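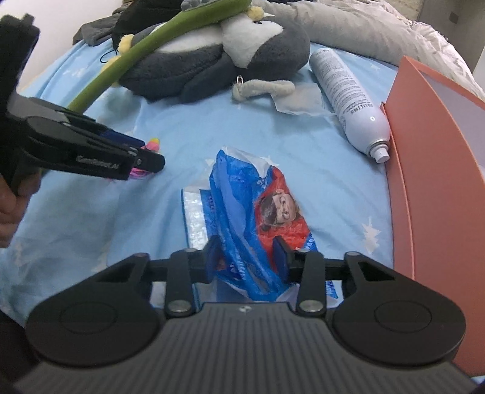

How many examples do I need before the first training run?

Plan on 150 accepted examples per task. A task with soft or crinkled objects usually needs more, and the set can be extended later without starting over.

4. Recording examples with the Eko hand-held pair

This section applies to the two-hand kit. For the single gripper, see section 3. Complete the pairing steps in section 2 before you start.

4.1 Preparing the work area

1. Choose a surface at about hip height. Tables, beds and counters are all accepted by the Lambrechts task list.
2. Lay out the objects for the task. Leave other household items where they are unless the task sheet says to remove them.
3. Take out anything sharp, hot or leaking.
4. Turn on the room lights. Do not change them again until the session is closed.

Note: Patterned sheets and tablecloths are fine. Mirrors directly behind the work area are not.

4.2 Recording an example

1. Hold one gripper in each hand, fingers wrapped around the handle. Keep sleeves clear of the jaws.
2. Bring both grippers to the start position, jaws open, and hold still until you hear one beep.
3. Carry out the task at your normal pace. For bags and wrappers, push the open fingers around a fold first, then close.
4. Use the second gripper for small, light objects – tufts, tags, ribbon – and pinch them at the tips of the jaws only.
5. Return to the start position and hold still until you hear two beeps.
6. Move the objects to new places before the next example. Turn bags over, and bunch them differently each time.

If you drop an object, pick it up with the gripper and carry on. Dropped and recovered objects are useful to the learning system and should not be deleted. Delete an example only if you touched an object with your bare hand or someone else reached into the work area.

Caution: Do not squeeze pressurized cans. They may stay in the work area as background, but must not be part of a task.

Caution: Stop after 20 minutes and rest both wrists.

4.3 Checking and uploading

1. Open Sandetti on the tablet and select the session.
2. Play back the first and last example. Both jaws should open and close on screen in time with the recorded clicks.
3. Add a label for the task and one for the surface. Use the labels in the list; free text is rejected.
4. Tap Send to Clarnden. Leave the dock plugged in until the light turns solid green.

The dock holds over 2,000 examples. When it is full, new recordings are refused and error 833 appears on the tablet – send or delete a session to clear it.

Note: Examples recorded before 2021-03-22 use the old label list and must be relabeled before they are sent.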